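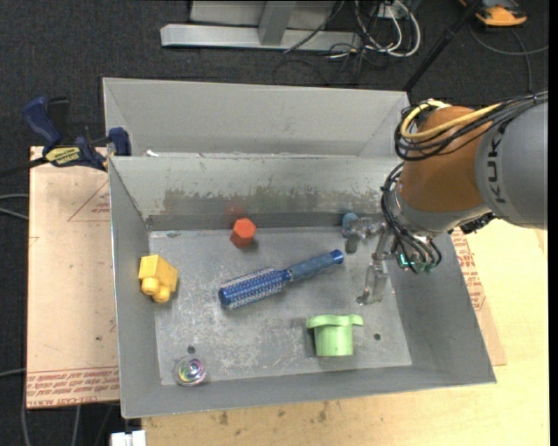
Bin picking with the KUKA arm, hairbrush still to go.

I've been putting off writing up the Dillura hand controller until I'd had a proper stretch with it, and after 200 recorded picks I think I can finally say something useful (and, I'm happy to report, mostly kind).

For anyone who hasn't come across it, the Dillura is a handheld grip you move through the air, and the arm copies you. Squeeze the trigger and the gripper closes, let go and it opens. Every run is saved, and the runs are what you train on later. We had been using a Laizer joystick box before, a sturdy old thing that I was fond of, but turning a wrist with two thumbsticks is a bit like buttering toast with oven mitts on.

My test was the usual one at our Citodbridge shop: two metal bins one behind the other, a handful of odd items in the front one, pick them up one at a time and move them to the back. The small hexagonal block was easy from the first afternoon. The hairbrush took me much longer! You want to take it by the handle, and it likes to roll on its bristles just as you come down on it. With the joystick I gave up on the brush more often than I care to admit. With the Dillura I could tip my hand a little, come in at a slant and feel quite clever about it.

The clear ball is still a pain. I blame myself more than the controller for that one – judging depth on something see-through is hard from where I stand.

Now for the grumbles. The grip weighs 600 grams, and by the end of a long session my forearm was telling me all about it. The clutch button, which lets you reposition your hand without moving the arm, sits too low for short fingers. And the setup guide is 19 pages long and saves the workspace limits for nearly the last one. Please set those first, before you go anywhere near a metal wall.

Support from Venside, who sold us ours, has been lovely. I wrote in December about a sticky trigger and a new one came in the mail with a friendly note.

Would I buy it again? Yes, gladly, though I'd want a lighter grip in the next version. If you only record 100 runs a year, your old joystick will do fine – spend the money on a good stool.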